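Kivi Kitchen Arm: Pre-Purchase Safety Checklist, Istville Test Kitchen
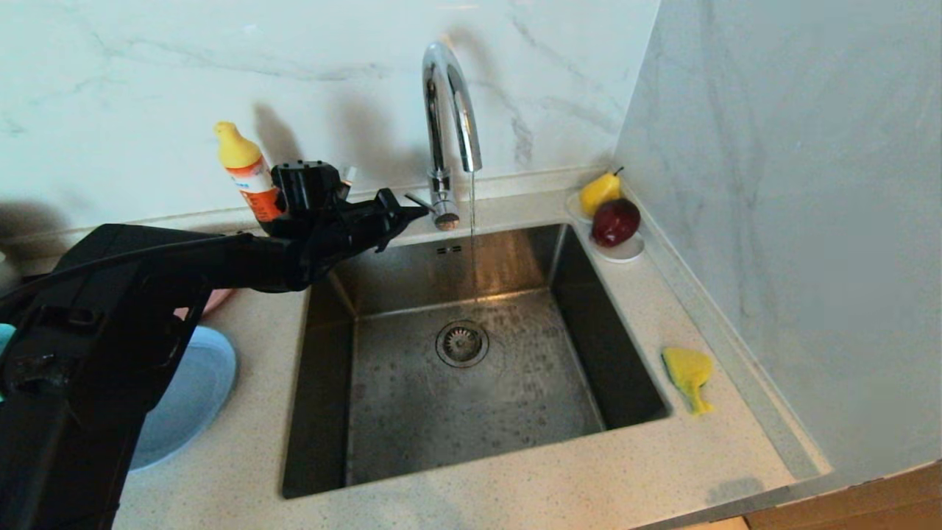

Kivi arm at the faucet lever, water running.

Inspected 5/14/18 by Manuela Messina. Seller: Brarura. Reviewed by Justinas Ķēniņš.

1. Arm housing, seams closed: OK. Checked by hand with power off.

2. Cable along top of arm: COMMENT. Loops free toward the wrist. Brarura to quote for a clip or sleeve.

3. Gripper jaws, pinch points: OK with label. Warning label to go on before staff use.

4. Faucet lever, on and off: OK. 86 cycles, two missed grips, no damage to the lever. Arm backed off both times and tried again.

5. Splash protection: FAIL. Seller could not show a rating for the gripper housing. No use over a running faucet without a person present until we have it in writing.

6. Clearance to items on counter: COMMENT. Gripper passes in front of the squeeze bottle by the backsplash. Move bottles before a run.

7. Emergency stop: OK. Reachable from both sides of the sink.

8. Service plan: COMMENT. Covers 3000 hours. Wrist seals are not listed. Ask.

Result: hold. Recheck items 2 and 5 when parts arrive. J.Ķ. agrees, but wants item 8 settled before any payment.

2 comments | 2 shares

Related
Damberg Dish Rack Lifter: Inspection Notes
Brarura Service Plans Compared
Checklist: Floor Robots, January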